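Trolesley
Products > Laundry Handling > Accessories and Corrections

Troltine Wrist Cable Guide, Revision 2
Replacement part for the Perrin two-arm laundry handling unit

Safety status: replacement required before further use of the basket-to-drum program
Applies to: all Perrin units fitted with the Revision 1 guide
Supplied with: left and right guides, fasteners, printed fitting sheet
Price: no charge for affected units

The Troltine guide holds the gripper cable close to the arm as the wrist turns. Trolesley has withdrawn the Revision 1 guide following a fault at the Faltinness service center in March. During a transfer from basket to washer, the cable of one arm slipped out of its guide, caught under the basket rim and was pulled tight as the arm lifted. The connector at the wrist parted and the gripper lost power while holding a load. There were no injuries. The basket fell and the unit came to a protective stop.

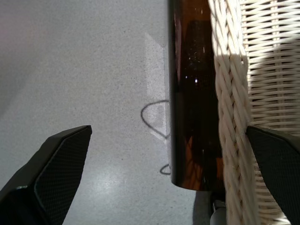 Inspection of the work area forms part of the correction and must be carried out before the new guides are put into service. The wrist camera sees a small area at close range, and an object in that area can hide the very item that presents the hazard. Where a brown glass bottle stands against the side of a piece of white wicker, for example, a thin cord on the floor may be visible for part of its length and then pass out of sight behind the glass. Operators should not rely on the wrist view alone to confirm that cords are clear of the fingers. Glass items are to be removed from the reach of both arms.

Cause of the fault

The Revision 1 guide used an open clip. When the wrist turned fully inward and the arm was then raised, the cable could work its way to the open side of the clip and come free. Once free, it formed a loop large enough to pass around a basket corner, a door rim or a hinge. The control software detected the loss of gripper power only after the connector had parted. It did not detect the rising tension that came before it.
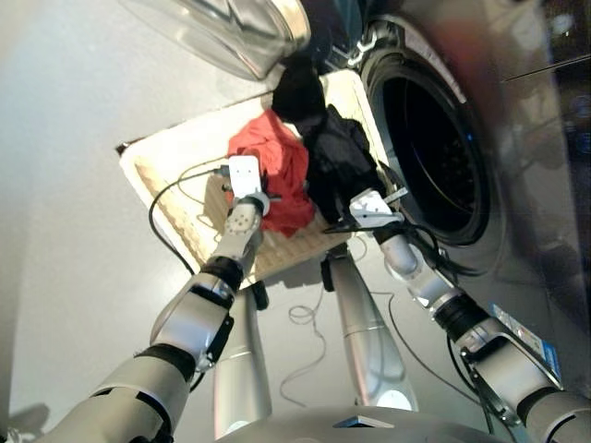
The Revision 2 guide closes fully around the cable and is locked with a captive screw. It also limits free cable at the wrist to 30 mm beyond what the joint needs for its full turn. A software update issued with the guide compares motor load on the two arms during a lift and stops the unit if one arm meets resistance that the other does not. Both parts of the correction are required. Fitting the guide without the update, or loading the update without the guide, does not return the unit to approved condition.

Trolesley tested the new guide over 400 basket lifts at Faltinness. The cable stayed in its guide on every lift. Testing did not cover baskets with handles that stand above the rim, and those baskets remain excluded from the program until further notice. 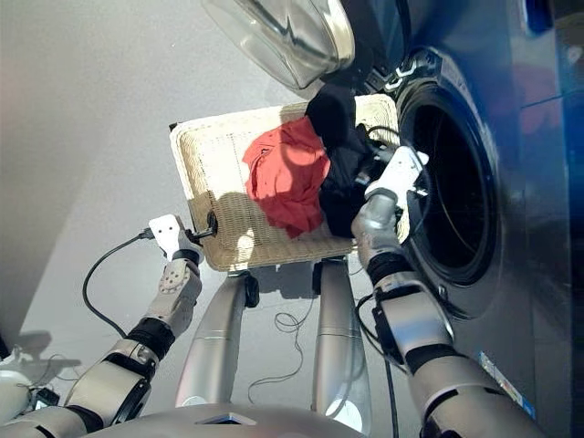

Reading time: 3 minutes

Fitting and checks

1. Bring the unit to its rest position and switch off power at the main isolator. A program pause is not sufficient.
2. Remove the Revision 1 guides from both arms and discard them. They must not be kept as spares.
3. Examine each gripper cable along its full length. Replace any cable with a cut, a flattened section or a loose connector.
4. Fit the Revision 2 guides and tighten the captive screws by hand – power drivers will damage the thread.
5. Restore power, load the update and run the wrist turn test on each arm with no load.
6. Complete 100 supervised transfers before the unit is left to work without an attendant.

Supervised transfers are to be stopped at once if a cable touches the load, the basket or the washer door.
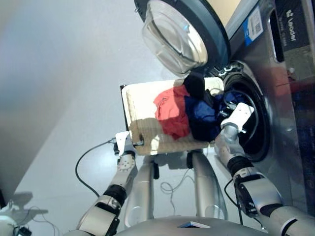 Transfers made from a flat board are subject to the same correction. A board has no raised sides, and the arm that supports it may have to hold still for longer as the other arm places the load. The attendant should watch the supporting arm as closely as the moving one. With the right gripper in among the clothing at the drum opening, a cable looping out from near the left gripper and down across the floor is easily overlooked, and it lies where a foot or a dropped garment may reach it. Any cable found in such a position is to be secured before the next movement.

Loose cables on the floor between the unit's legs are not held by the Troltine guide. They should be gathered and tied back at the start of each shift.

Ordering and reports

Replacement guides are sent on request to registered Perrin owners. Please state the unit serial number and the type of basket or board in use. Reports of snagged, stretched or parted cables should be addressed to Rajkumari Vashisht, Product Safety, Trolesley, including cases in which the unit continued to operate normally afterward – these are of particular interest to the review.

Related items
Perrin gripper cable, left
Perrin gripper cable, right
Troltine fitting sheet, Revision 2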